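# Is the Prudolden open day worth a two-hour drive if I know nothing about robots?

**Question**

My kid has a flyer on the fridge for the robot open day at Prudolden and has been pointing at it for a week. I sell flooring. I don't know what I'd be looking at and I'm afraid of standing in a parking lot with 2,000 engineers.

Specifically:

- Do the robots do anything, or is it a slideshow with one arm waving at the end?
- Can a nine-year-old get close enough to see?
- Is there food? The flyer says "refreshments," a word that has hurt me before.

We'd be coming from the Rosales side, if that matters for traffic. Posted Oct 23, 2019, and the open day is soon, so sooner is better.

---

**Reply 1** (marked as helpful)

I went to the one in March with two kids and a bad attitude, so maybe I'm your guy.

Yes, they do things. Adjust your idea of "things," though. If your kid is expecting backflips, have that talk in the car. What we watched was two white arms and a table with a shopping bag on it. I have handled shopping bags professionally (four years of grocery, summers) and never once drew a crowd. 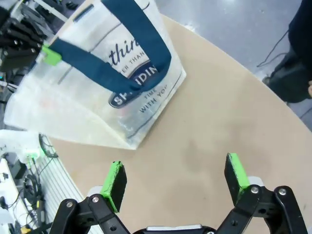
It's slow. Every move gets set up and thought over, and there's a lot of standing next to the table by people in dark clothes who look like they haven't had lunch. My older one lasted the whole time and asked more questions than I knew she had. The younger one wanted to know when the robot was going to start, and I didn't have a good answer for him.

What got me in the end was how annoying a bag is. It's thin, it's crinkly, you can sort of see through it, the handles go wherever they feel like going. You pick one up without thinking. Watch a pair of black fingers come at it and you start rooting for them, which I was not prepared for. 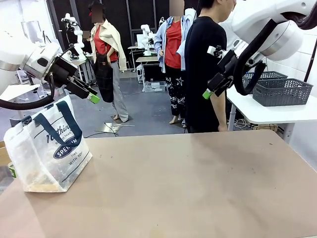 *Bag on the left end of the table, the arms coming in from both sides, mannequins dressed better than I was.*

On getting close: they had a tape line on the floor and you stay behind it. A nine-year-old can see fine if you get to the front. Go for the first session. They told us the afternoon one was capped at 500 people for the day and I believe all of them stood in front of me.

Also, there's more than one setup in that room, so if yours gets boring, look toward the back. There were more arms back there.

Food: coffee, and a tray of cookies that was gone by the time I had found it. Eat first. There's a diner at the Drerkent exit that does pancakes until late.

---

**Reply 2**

Adding to the above because I went to the same one and had a different time of it.

Skip the intro talk. It runs long and the man giving it used the word "dexterity" the way my uncle uses "literally." The schedule makes it look required. You can walk right past.

The part to stay for is when the fingers take hold of the plastic. They had a second pair of hands, so to speak, with a green clip that turns up on the bag, and I spent a good while trying to work out what it was for. I asked. The explanation was long and I nodded through it.

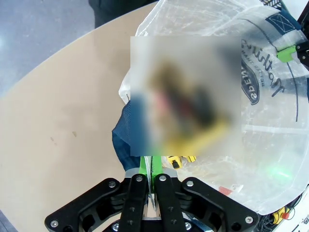 *Closed on a fold of the bag.*

I'd disagree about the pace. It's slow the way fishing is slow. My wife says I'm wrong about this and also about fishing.

Traffic from Rosales: take the county road. The highway way looks shorter on the map and it is a lie after 9. Parking is 800 spaces in the big lot, free, and then a gravel overflow past the Binemer building where you will get dust in everything you own. If your kid has white sneakers, leave them home.

One more, bring a jacket for the kid. They keep that room cold and the floor is hard on your feet, which you of all people will have opinions on.

---

**Reply 3**

is this the one with the vacuum robots? we have one at home and it just eats socks

---

**Comment from the person who asked**

Not vacuums, as far as I can tell, but thanks. We're going. I've told him it's a bag. He asked what's in the bag. If either of you know, please post before we leave, it's two hours in the car and I need something.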